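Bredthorpe furniture hall opens bedroom section for the autumn

The Negri furniture hall in Bredthorpe has opened its new bedroom section on the upper floor. It covers 448 square metres and shows beds and bed linen from two suppliers, Jirness and Bekia. Visitors are asked to respect the small "Do not touch" sign at the wall behind the green bed.

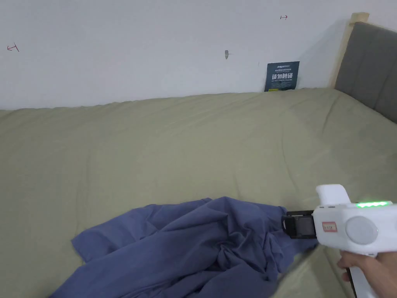 Folding lessons in October

During October the hall also offers short lessons in folding clothes. They take place at the beds, every afternoon at three o'clock, and the price is 80 pence for each person. The first lesson is the T-shirt — laid out on the bed, smoothed by hand and folded from the sides.
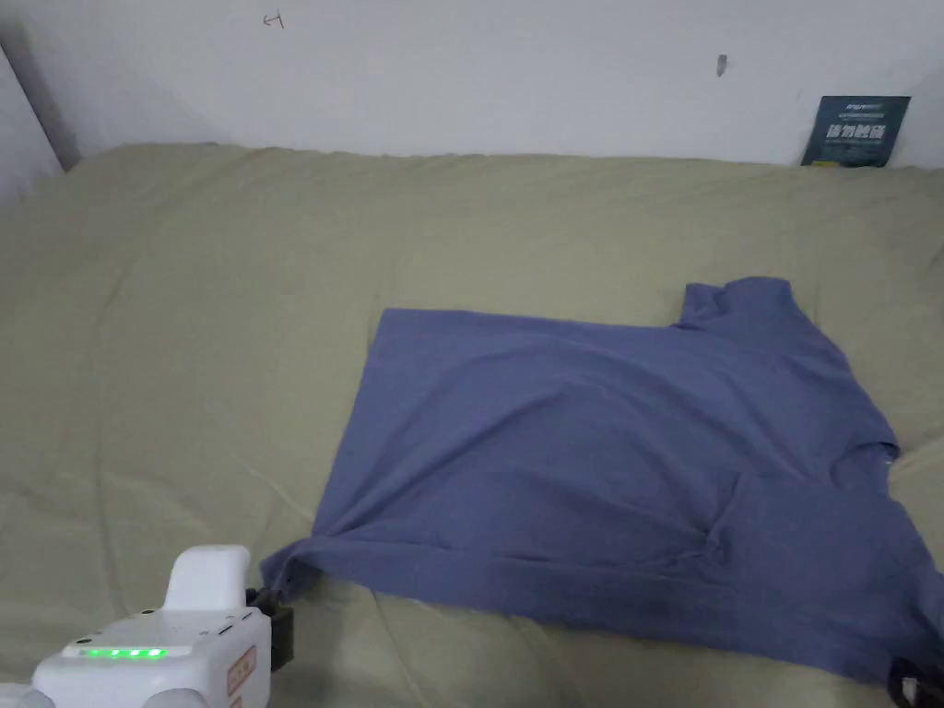
Trousers and bed sheets follow later in the month. The hall has printed 500 leaflets with the programme, and they can be taken free of charge at the entrance. Parking is behind the building.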